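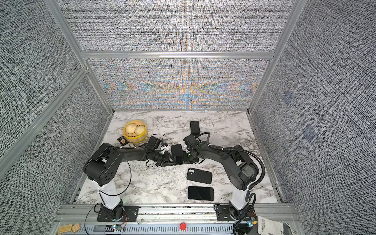
Gallery / Phone cases and covers

Choosing and fitting a phone case

Feltomeck has sold phone cases from the Warham shop for seven years. Most of the questions at the counter are about fit, colour and how to get a case on and off without marking the phone. The notes below apply to the cases we sell and to most others of the same kind.

A bare phone is best held by its edges. Fingers on the back or the glass leave smears, and grit picked up from a bench can end up trapped under the cover. If you are changing cases, clear a flat surface first and wipe it down. Stone and tile are fine as long as they are clean. A folded tea towel is kinder to the corners if you tend to drop things.

Soft covers

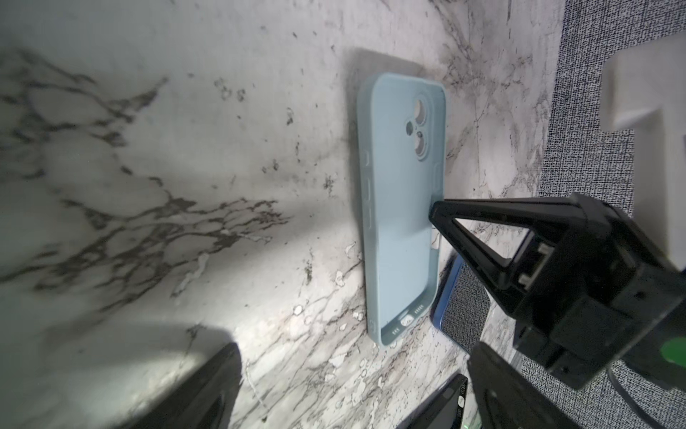
Silicone is the material we sell the most of. It grips well, it doesn't crack in the cold and it can be washed in the sink with dish soap. It also picks up lint in a pocket, more so in the darker shades. Pale blue is the colour people ask for by name, and with the case empty and lying on its face you can check the openings before you buy: two for the lenses, a small round one for the flash, and the charging port at the bottom. Hold your own phone next to it and compare. If the lens openings don't match, it is the wrong model, even when the outside measurements look right.

To fit a soft cover, put one long side of the phone in first, then work along the other side with your thumbs. Do the corners last. To take it off, start at a corner and peel. Pulling from the middle of the long side stretches the rim, and a stretched rim never sits flat again.

Our own soft range is the Solwood. It comes in seven colours and the stock number for the whole range is 2416. Ask for the number and the name of your phone and we can find it quickly. The Solwood is not a waterproof case and we don't sell it as one.

Raised rims

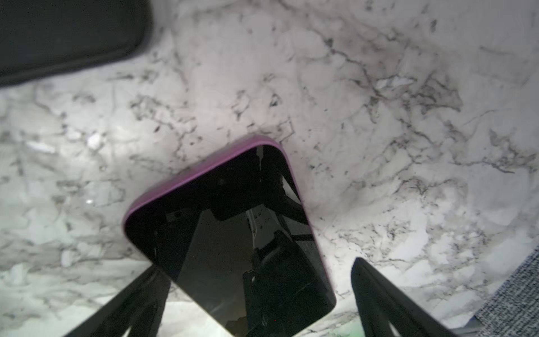

Screens get scratched mostly by being put face down on a bench with sand or crumbs on it. A raised rim keeps the glass up off the surface when the phone is turned over. It doesn't need to be tall to be useful. On the purple case the rim wraps across the top edge and runs down the side, and the rounded corners of the screen match the corners of the case. Look for that match on any case you try. A gap at the corner means the phone can shift when it is dropped.

A screen protector can get in the way of the rim. If the protector goes right out to the edge, the case may lift it, usually at a top corner. Put the case on first, check how much glass is left showing, and pick a protector to suit. We trim the film type at the counter for no charge. We can't trim the glass type.

A glossy finish shows fingerprints and a matte one shows wear at the corners. Either will clean up with a damp cloth.

Spares and changeovers

Plenty of customers keep more than one case and swap them, a plain black one for work and a lighter one for weekends. Store the spares flat with nothing heavy on top. A black case shows dust around the camera cutout before it shows anywhere else, so brush out those two openings and the small holes along the side rim before the phone goes back in. Keep light colours away from new denim and printed paper, as the dye comes off on them. A soft case in daily use will last up to four years if it is peeled off properly and washed now and then. 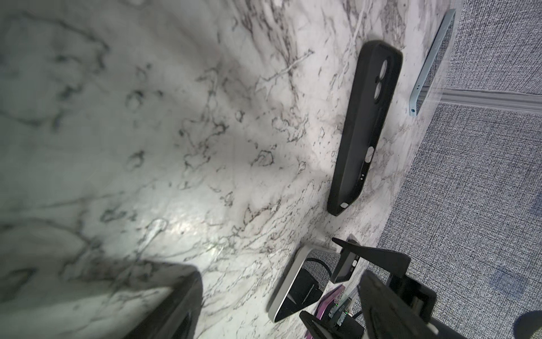 In the shop

There are 141 cases on the wall at the moment, sorted by phone and then by colour. Older models are in the drawers under the counter, so ask if you don't see yours. The Kadrić leather folders are back in stock in tan and black. The green is still on order and is due in November.

Bring your phone with you if you can. Returns are accepted on any case that hasn't been marked, with or without the packet. We are closed on Sunday.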